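Why Does My Game Need Another Update?

You get home, drop your bag in the hallway where everyone can trip on it, and turn on the console. You have exactly one hour of screen time. The screen says: "Update required. 2 hours remaining."

Game updates have been ruining afternoons since before you were born. They do have a purpose, though, and it's worth knowing what it is while you stare at the progress bar.

What is an update?

A video game is a huge pile of instructions and pictures and sounds. When you download it, you get a copy of the pile. Later on, the people who made the game change some of it, and your copy is now out of date. An update swaps the old bits for the new ones.

Small updates are often called patches, like the patch on the knee of your jeans. Same idea: there was a hole, somebody noticed, and now there's a square of something over it.

Where do the holes come from?

Mistakes in a game are called bugs. Let's say you're playing a racing game called Trormont. You drive into a certain hedge at top speed and your car falls through the ground and keeps falling forever. That's a bug. It's also quite funny, which is why your friends will all want to know which hedge.

The people who make games do look for bugs before the game comes out. Testers play the same level over and over, walking into every wall and jumping off every roof. It sounds like the best job in the world until you've opened the same door 3620 times to see if it squeaks properly. Then the game comes out, thousands of kids get hold of it, and one of them finds the hedge by dinnertime.

What's a balance change?

Sometimes nothing is broken, but something isn't fair. Picture a game called Selness, where you can pick from seven heroes. If one of them has a hammer that wins every fight, soon everyone picks the hammer hero and the other six stand around gathering dust.

So the makers change some numbers. Making something weaker is called a nerf. Making it stronger is called a buff. If your favourite hero gets nerfed, you're allowed to be grumpy for one evening. If your favourite gets buffed, you'll probably say it was your skill all along.

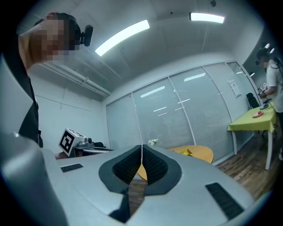
What is a season?

Lots of online games are cut up into seasons. These have nothing to do with the weather. A game can start its "winter season" in October, when it's spring in Australia and people are looking for their sunhats.

A new season usually brings new things to do. There might be a new map, a fresh set of challenges, or an event that only lasts a few days. Game makers do this so players keep coming back. A game that never changes can get dull once you've learned every corner of it, and bored players wander off to play something else or, in serious cases, go outside.

Some seasons also have things to buy, such as a purple cape. The cape won't make you run faster. Ask a grown-up before you spend any money, even if the shop has a big clock counting down beside the cape. The clock is there to make you hurry.

Why is it so slow?

A few reasons. New maps and sounds can be very big files. Your internet has to carry all of them, and it may also be carrying your sister's movie and your dad's video call. And on the day a big update comes out, everybody wants it at once, like the canteen line on pie day.

Here are some things that can help:

- Leave the console in rest mode overnight, if your family is fine with that. Many consoles can update while you sleep.
- Check there's enough space. You may have to delete a game you haven't touched since you were 5.
- Don't pull the plug halfway through. It won't make it go faster.

Can I just say no?

If you play by yourself, sometimes you can skip an update and carry on. Online games are fussier. Everyone has to have the same version, or you'd be hiding behind a wall that isn't there on the other player's screen.

So you wait. You could read the patch notes, the list of what's been changed. Look for the odd ones near the bottom, like "Fixed a problem where goats could open chests."

Last updated: September 9, 2025

Contact us | © Prulex Kids | Back to top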